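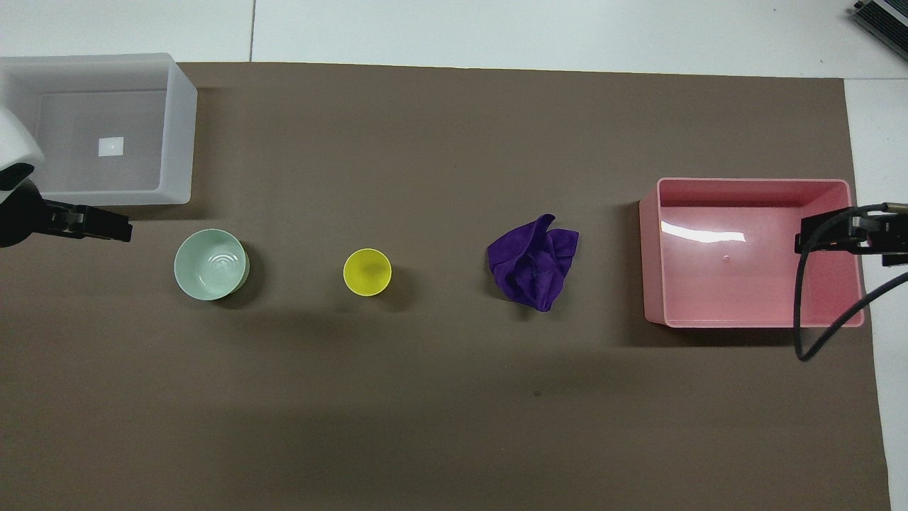
Story basket is a name used in early childhood education for a container of small, ordinary objects kept together with one picture book or spoken tale and used to act it out. The objects stand in for characters, places and props, and children handle them while an adult reads or tells the text aloud. Commercial sets often include carved figures, but household items serve as well: a mint-green bowl can be a pond, a crumpled purple cloth a hill or a cave, and a small yellow cup a well. A dark paper mat on a white tabletop marks off the area where the story takes place. The practice is related to the story sack, which uses a cloth bag and normally includes a printed activity card.

Terminology

Usage varies between schools. Some teachers reserve "story basket" for sets tied to a single title and use "loose parts tray" for mixed objects with no fixed text. Others use the terms interchangeably. In library catalogs the sets are commonly entered as kits, with the book listed as the main item.

Method

A session for children aged three to six usually has two readings. In the first, the adult moves the objects while reading and the children watch. In the second, the children move the objects and the adult pauses at the end of each page. Sessions with more than nine children are normally split, as those seated at the back cannot reach the mat. After the second reading the set is left out for free play, during which the order of events is often changed or new characters are added.

Objects are selected for size and for how easily they can take on a role. Plain items are generally preferred to detailed ones — a toy dragon is seldom accepted as anything other than a dragon. Items small enough to be swallowed are left out of sets meant for children under three.

The Gradell trial

The most extensive written account of the method comes from the Gradell trial, a study of 60 kindergarten classrooms led by King-fai Leung. Teachers logged 3,786 sessions over one school year, beginning in September. Children who had used the baskets retold stories with more events in the correct order than those who had only heard them read. No difference was found in vocabulary. Mingxuan Yu, reviewing the results, noted that the basket groups had also heard each story twice, and that the effect of repetition could not be separated from the effect of the objects.

Storage and lending

Sets are kept in open baskets or lidded plastic bins with a contents list. The Roussel lending collection holds 77 sets, sorted by title.

See also

Story sack
Puppetry in education
Small world play

Last edited 2025-05-27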